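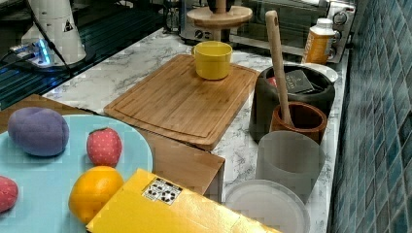 Schneidbrett mit Saftrille, daneben Kochlöffel im Holzbecher.

Pflege von Holz und Stein in der Küche
Hinweise der Hauswirtschaftlichen Beratung Beldale

Küchengeräte aus Holz sind bei sachgemäßer Behandlung über viele Jahre verwendbar. Die folgenden Hinweise richten sich an private Haushalte sowie an Gemeinschaftsküchen in Wohngruppen und Kindertagesstätten. Sie ersetzen die bisherige Fassung vom November.

Schneidbretter reinigen
Schneidbretter aus Holz oder Bambus sind unmittelbar nach dem Gebrauch mit heißem Wasser, etwas Spülmittel und einer Bürste zu reinigen. Dabei sind stets beide Seiten zu befeuchten, auch wenn nur eine benutzt wurde. Einseitige Feuchtigkeit führt dazu, dass sich das Brett wölbt. Eine umlaufende Saftrille wird mit der schmalen Kante der Bürste ausgebürstet und anschließend mit klarem Wasser gespült.

Die Spülmaschine ist für Holz und Bambus nicht geeignet. Verleimte Bretter können sich an den Fugen öffnen, und die Oberfläche wird rau. Ebenso ist davon abzusehen, Bretter im Spülbecken einzuweichen.

Zum Trocknen wird das Brett abgewischt und hochkant aufgestellt, sodass Luft an beide Flächen gelangt. Heizkörper und direkte Sonne sind als Trockenplatz zu meiden.

Für rohes Geflügel, rohes Fleisch und Fisch ist ein gesondertes Brett bereitzuhalten. In Gemeinschaftsküchen ist dieses dauerhaft zu kennzeichnen — ein Aufkleber genügt nicht, da er sich beim Spülen löst.

Gerüche und Verfärbungen
Zwiebel- und Knoblauchgeruch lässt sich in den meisten Fällen mit einer halbierten Zitrone und grobem Salz mindern. Das Salz wird auf das feuchte Brett gestreut, mit der Schnittfläche der Zitrone verrieben und nach kurzer Einwirkzeit abgespült. Flecken von Roter Bete oder Kurkuma verblassen mit der Zeit; ein vollständiges Entfernen gelingt nur durch Abschleifen. Hierfür wird zunächst mittlere, danach feine Körnung verwendet, jeweils in Faserrichtung.

Tiefe Schnittspuren, in denen sich Speisereste halten, sind ebenfalls auszuschleifen. Ist das nicht mehr möglich, ist das Brett zu ersetzen.

Ölen
Ein neues Brett sollte vor dem ersten Gebrauch geölt werden, danach immer dann, wenn Wassertropfen nicht mehr abperlen. Geeignet sind Leinöl in Lebensmittelqualität und Walnussöl, Letzteres nicht in Haushalten mit Nussallergie. Sonnenblumen- und Olivenöl härten nicht aus und können ranzig werden.

Das Öl wird dünn mit einem Baumwolltuch aufgetragen. Nach 40 Minuten wird der Überschuss abgenommen. Anschließend ruht das Brett bei Raumtemperatur, bei Leinöl bis zu 7 Tage. Ölgetränkte Tücher können sich selbst entzünden. Sie sind im Freien ausgebreitet zu trocknen oder in einem verschlossenen Metallgefäß mit Wasser aufzubewahren.

Kochlöffel
Für Kochlöffel gelten dieselben Grundsätze. Sie werden mit dem Stiel nach unten in ein Gefäß gestellt, jedoch erst nach vollständigem Trocknen. Das Gefäß selbst ist regelmäßig zu leeren und auszuwischen; am Boden sammeln sich Krümel und Feuchtigkeit. Löffel mit Rissen am Übergang zum Stiel sind auszusortieren.
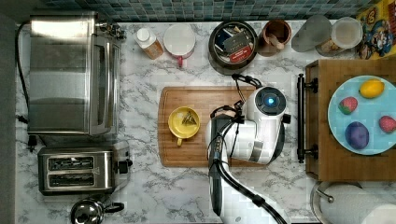
Arbeitsflächen aus Marmor vertragen keine Säure. Zitronensaft, Essig, Wein und Tomaten hinterlassen matte Stellen, die sich nicht abwischen lassen und nur durch Nachpolieren zu beheben sind. Verschüttetes ist daher sofort mit einem weichen Tuch aufzunehmen. Die oben beschriebene Behandlung mit Zitrone und Salz sollte aus diesem Grund immer im Spülbecken erfolgen. Für die tägliche Reinigung genügen lauwarmes Wasser und ein pH-neutrales Mittel. Scheuermilch und Essigreiniger sind ausgeschlossen, Entkalker ebenso.

Auch frisch geölte Bretter dürfen nicht auf Naturstein abgelegt werden. Das Öl zieht in den Stein ein und hinterlässt dunkle Ränder. Als Unterlage empfehlen sich zwei Holzleisten auf Backpapier.

Fugen zwischen Mosaikfliesen werden mit einer weichen Bürste gereinigt. Grenzen die Fliesen an Marmor, ist auch hier auf säurehaltige Mittel zu verzichten.

Beratung und Bezug
Das Merkblatt 511 »Holz in der Küche« liegt in den Beratungsstellen Beldale und Brokcombe aus und wird auf Anfrage zugesandt. Fachliche Rückfragen beantwortet Liette Ross, Beratungsstelle Brokcombe.

Stand: 26.7.18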